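Unpopular opinion from the back row of our robotics club: the kitchen challenge is teaching students to babysit a demo.

The pitch from Pukholm was that teams would learn manipulation. What I see most afternoons is one student driving the arm and the rest moving toy food back to where it started.

We're at 2428 recorded runs. Ask anyone on the team which of those are any good and you get a shrug. Big number on the poster, though.

Also, "put the strawberry in the bowl" is a fine task. It's a less fine task when the strawberry starts in the same patch of table every time. Move it a hand's width and let's talk.

Team Dratano reported 17 clean runs in a row. Great. I asked if they'd changed the layout between runs. They had not.

To be fair to them, the rules don't ask for it. The rules ask for 6 tasks, a short write-up and a video. You can guess which one gets all the effort.

Team Wolde is the one I'd bet on, and their score is terrible. They shuffle everything before each try and write down what went wrong. Four pages of failures so far. I learned more from those pages than from any of the videos.

Someone replied that I hate fun. I like fun. I'd just like a judge to walk up, shift the plate, turn the ketchup around and say go.

The Zindano round is in June and I'm told there may be a "surprise layout." I'll believe it when I see a team sweat.

Anyway, back at the table again this afternoon. Same arm, same groceries. 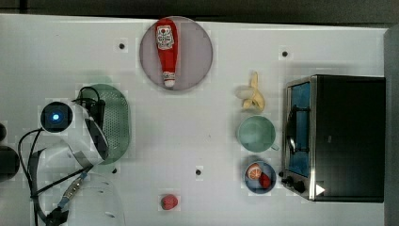
Can a team enter the June round without building its own arm?

Any team can use the club's arm, as long as it trains its own policy and turns in the write-up with the video.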